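Hand-held gripper

From the Horar wiki, robot hands section

A hand-held gripper is a robot gripper with the robot taken away. You hold it in your fist, squeeze, and the jaws close. People use them to record how a job gets done, so an arm can be taught the job later, and also (this is my main interest) to find out whether a jaw shape is any good before anybody bolts it to something expensive. I've been comparing them on cloth since January, so this article leans toward cloth. If you work with jars or screws, please add your own section!

Names

You'll see "teaching gripper," "trigger gripper" and plain "handheld" all used for the same family of things. On this wiki we go with hand-held gripper. The older page called "Squeezer" now points here.

Basic parts

There's a housing, a pair of jaws or claws, something to squeeze, and electronics that log how far the jaws are open. Most have a status light. Many have a camera on the housing, and some leave that to a camera worn on the head. Head view gives you the whole job but loses the fingertips behind the housing. Housing view gives you lovely fingertips and no idea where the rest of the shirt went. I use both when I can get both, and I grumble about lining up the clocks afterward.

Jaw shapes

Flat jaws are the ones everybody starts with. They're fine on boxes and cups. On a bedsheet they tend to skate over the top, and you end up pushing a little wave of fabric along in front of you.

Claw jaws come in at an angle and pinch at the tip. They get under a hem much better, but they're pickier about how you hold your wrist, and a tired wrist shows up in the recordings. I switch hands on long days and it helps a bit.

Soft pads can be added to either kind. The Lukero pads are the grippiest I've tried. They also pick up lint like nothing else, so keep tape handy.

The Fevilum comparison

Fevilum is my own test set, and it's the one I get the most mail about. It has 6 cloth jobs, from "pick up one sock" to "fold a long-sleeved shirt," and I ran every job with flat jaws and then claws. That came to 319 attempts that I kept. I threw out another 83 where the log had gaps in it, which was mostly my fault for ignoring a loose connector. Claws won on anything with a hem. Flat jaws won on smoothing, by a lot — you want that broad face when you're pressing out a crease. Socks were a tie, and I was surprised, because I'd have bet on claws.

The surface under the cloth matters more than I expected. A hard table pushes back, so the tip slides under the edge. A mattress gives way and the tip digs in, and then you've grabbed two layers or a pinch of mattress cover. I do all my folding tests on both now. 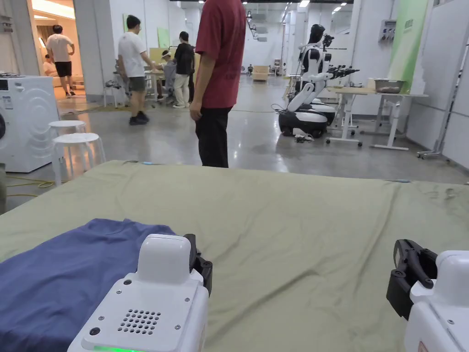

Two hands also beat one by more than the jaw shape does. With one gripper you spend half your time dragging the cloth by accident. With two, the second can simply sit on the fabric and hold it down while the first one works. It sounds like cheating, but a two-armed robot can do it too, so I count it as fair.

Moving to a real arm

This is where the Henriques controller comes in, at least in my setup. It takes the recorded hand path and plays it back on the arm. My hands are faster than my arm is, so I slow everything down first. The squeeze also needs rescaling, and I use 2000 steps from fully open to fully closed. Fewer than that and thin cotton slips out near the end of the travel.

Claw recordings need more cleanup than flat ones, in my experience. All that wrist twisting asks the arm for poses it doesn't like. If your arm keeps stopping partway, look at the wrist angles before you blame the controller (I blamed the controller for weeks).

Still missing from this article

A section on wet cloth, and anything at all on left-handed use. I've also got half a table comparing trigger springs, and I'll put it up once I've redone the stiff one.

See also: Jaw pads; Head cameras; Folding tests; Clock alignment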